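Colour for Interiors, Week 3
Whites, pale greens and the trouble with naming them
Histmont evening program, handout to go with the lecture

A few of you asked for the notes in a form you could read on the tram, so I've typed them up more or less as I said them. The slides are on the course page. Bring your swatch books next time, and a pencil, and please don't all sit up the back again.

I started with white because everyone thinks they're finished with it by the second week. Walk into any paint shop and you'll find a whole wall of the stuff, and the names are no help at all. One maker's "antique" is another maker's "linen". The fan deck we use in class is the Fikus one, and I like it mostly for its plain numbering. 3952 is the warm white I painted my own hallway with, and I've regretted it every winter - lovely in the tin, lovely on the sample card, and the colour of weak custard once the hall light goes on after five o'clock.

So, undertone. Nearly every white you can buy has a bit of something else in it. A touch of yellow oxide, a touch of black, sometimes a speck of red or green. You won't see it when you look at the chip by itself, and you'll see it straight away when you lay it on a sheet of copy paper. Do that first, every time. Copy paper has brighteners in it and leans blue, which makes it a fairly unfair thing to compare against, but it's cheap and it's the same unfairness each time.

The next part I rushed, sorry, so read this bit properly. A surface takes on colour from whatever is near it. Put a terracotta rug in a white room with good sun and the skirting boards go pink. Put a big tree outside the window and your ceiling turns faintly green from about October on. Lamps do it too. The eye smooths most of this over, because the brain has decided the wall is white and would like to get on with its day (I'm simplifying horribly, the reading for Week 4 does it better). Then you take a photo for the client, and there it all is.

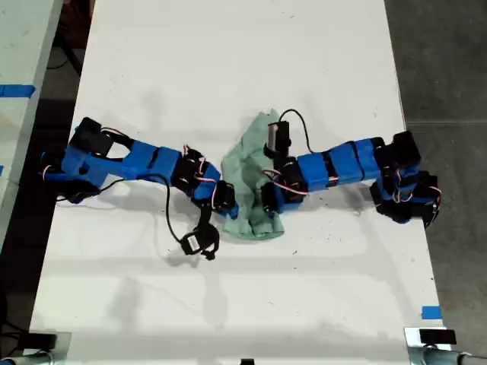
Fig. 1. Pale green cloth, crumpled, on a white tabletop.

Pale greens, then. I get more phone calls over pale green than any other family. Mint, celadon, pistachio, eau de nil, sage if it's been greyed off a bit. My rough sorting goes like this. If it has blue in it, it's a mint. If it has yellow in it, it's heading for pistachio. If it has grey in it, call it sage and move on. Celadon I use only when I'm talking to potters, who will correct me anyway.

Fabric makes all of this harder. A flat painted panel gives you one colour, give or take. Scrunch up a bit of cotton and you've got a light side, a shadow side, and a pocket down in the fold where the cloth is bouncing its own colour back at itself, so it looks stronger and deeper than the piece you paid for. This is why curtains so often look richer hung than they did on the roll, and why I never let a client choose curtain fabric from a flat cutting. Gather it in your fist. Hold it up at the window. Then decide.

Someone asked whether the shadow on a white surface is grey. Almost never! Go home and look. Under a warm lamp with some daylight about, you'll usually get a shadow that looks blue or violet, and once you've spotted it you'll be spotting it at dinner parties.

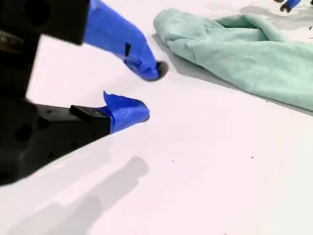
Fig. 2. A white surface with a faint pinkish tint, turning greenish-white at lower right.

The Van Wyk house

I told the story in class so I'll keep it short. The Van Wyk job was a kitchen and a sunroom sharing one long wall, same white all the way along, same batch, same painter. The owners rang to say the painter had used two different tins. He hadn't. The kitchen end had warm downlights and a jarrah bench, the sunroom end had louvres and a hedge. We spent 3 visits holding cards up against that wall. In the end we changed the globes, and left the paint alone, and they've been happy with it as far as I know.

The lesson I took was to test at both ends of a long wall, in the morning and again at night. Paint your tests on big bits of board so you can carry them around. Little squares dabbed straight on the wall are useless, as the old colour crowds in on them.
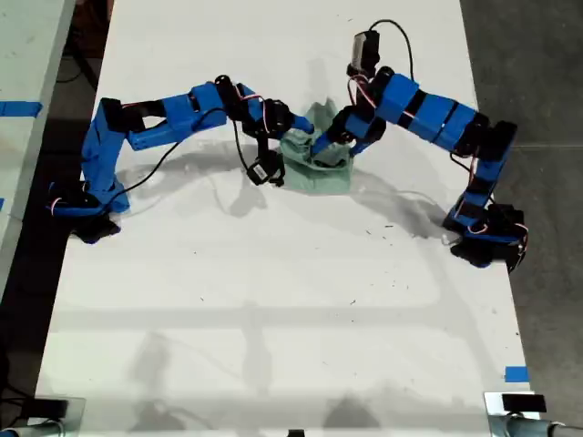 Fig. 3. Pale green with a bright blue: the cloth gripped between two blue arms.

Neighbours matter as much as light does. A strong blue next to a pale green will push the green a little towards yellow. Swap the blue for a mustard and the same green goes cool on you. It's the old simultaneous contrast business, and we'll do the exercise with cut paper next week. For soft furnishings I'd look at the Inda cotton range, which comes in a decent run of pale greens sitting close enough together to be properly annoying to tell apart. Good practice.
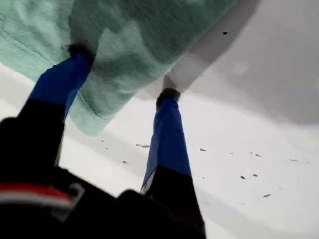 When you do the exercise, work on a white board and leave a gap around each piece. Cut your papers with a knife and not scissors, the edges will be cleaner. And write the name of the colour down before you look at the label on the back. I want your own word for it, even if it's "toothpaste".

For next week

Finish the undertone sheet. Whites first, then greens.

Find 2 whites in your own place that don't match and write a paragraph on where each one leans.

Paint one test board, at least A3, and look at it in the morning, at noon and after dark. Jot down what you see each time. Bring the board in even if you hate it.

Room's the same, kettle's on from a quarter past six.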